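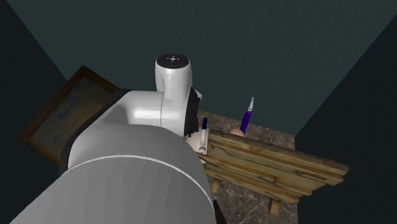 *A robot arm at work on a crowded counter.*

Robots make mistakes, and the mistakes are one of the best parts! Take Serbridge, a computer program where a pretend arm practices tidying a pretend kitchen. In August it tried the same job 200 times. It messed up 82 of them!

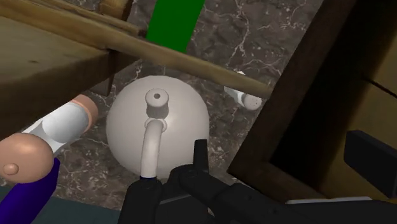
So what went wrong? Assunta Pace, who looks after Serbridge, played the bad tries back very slowly. The arm thought each thing was a tiny bit closer than it really was - just 7 millimeters off, less than the width of your finger. The gripper shut too soon and bumped things over.

A bump like that is called a **fault**. On a real counter, it could mean a broken cup or a pinched hand.
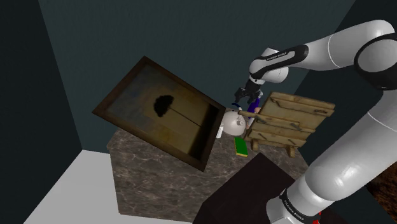 Assunta fixed the numbers and added a safety rule: if the arm feels a push it didn't expect, it has to stop. Then she set it going again, for almost 1000 tries this time. Wow, that's a lot of tidying!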